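Ostlow Code for Shared Bench Manipulation

The Ostlow Code for Shared Bench Manipulation, usually called the Ostlow Code or simply "the Ostlow", is a voluntary code of good practice for robot arms that handle everyday goods on open tables. It covers household items, clothing, footwear, toys and packaged food, and it applies to workshops and research halls where people move about near the arms. Its current edition has 13 clauses and is kept up by the Ondanton Bench Group.

The code is remarkable for how short and readable it is. Most of it can be followed by someone on their first morning in the hall, and the main text contains no formulae at all.

Origins

The first draft was written by Xiomara Yazzie, then a bench supervisor at Trovora, a firm in Ondanton that tests grippers for warehouse customers. Trovora's teams had each kept their own house rules, and a worker who changed benches could find that the same light colour meant "arm live" on one and "arm parked" on the next. Yazzie gathered over 600 incident notes, most of them about dropped goods and snagged cables, and grouped them by what the person at the bench could have checked beforehand.

Emília Štefanec, a fixture designer at Rizvi, joined the work in March and rewrote the clauses on racks and holders. Her version brought in the idea of the "quiet fixture": any stand, rack or tray that stays on the table while the arms move and must never be the thing that moves. It is a lovely, simple idea and has since been borrowed by several codes for single-arm benches.

Contents

The clauses fall into groups, though the numbering does not follow them.

Clauses 1 to 4 deal with the bench itself. The surface must be level, and its finish must be recorded, as a glossy top can throw ceiling lights back into a camera and hide the edge of a dark part. Objects that are not part of the task may stay on the table if they are logged as background.

Clauses 5 to 7 set limits on movement. Arm speed over the bench is capped at 80 per cent of the rated speed while a task is being learned. Two arms working together must have a named lead arm, and the second may enter the lead arm's space only after a hold signal.

Clauses 8 and 9 cover cables. Any cable that travels with an arm needs enough slack for the full reach, and the lowest point of the loop must stay clear of the goods.

Clauses 10 to 13 concern the goods, the fixtures and the records. Clause 11, on paired items, is the best known.

Paired items
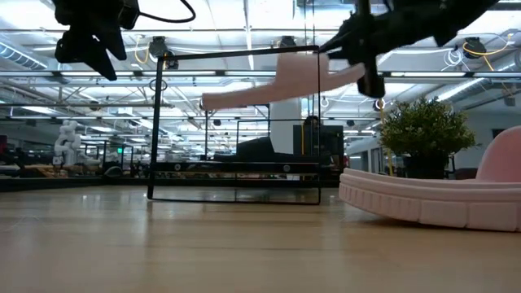

Clause 11 applies to goods that belong together, such as gloves, socks and shoes, and it is the part of the code that readers tend to remember. A pair is logged as one item with two members, and each member is given a state: held, resting or placed. With two pale pink slide sandals at a bench, one up in the air by a black wire rack and the other on the wood, the log would read "held" for the first and "resting" for the second. The clause also asks for the tilt of a held member to be noted, and a sandal carried with one end a little lower than the other is a fine case for it, as a thin sole passing near an upright leaves little room for error. The resting member must not be pushed aside to make space.

A pair is complete only when both members are marked "placed". If one is dropped, the whole pair goes back to the start, a rule that caused a good deal of grumbling at Trovora and was kept all the same.

Use and revision

Benches that follow the code carry out a self-check after every 5 changes of task. The check is done by a person who did not set up the bench, and the sheet is kept with the task log.

The current edition was adopted on 5/21/26. It added the background log to clause 4 and tidied the wording on hold signals. A proposal from Rizvi to extend clause 11 to sets of three or more items, such as nested bowls, is still open for comment.

See also: Quiet fixture; Lead arm; Hold signal; Background log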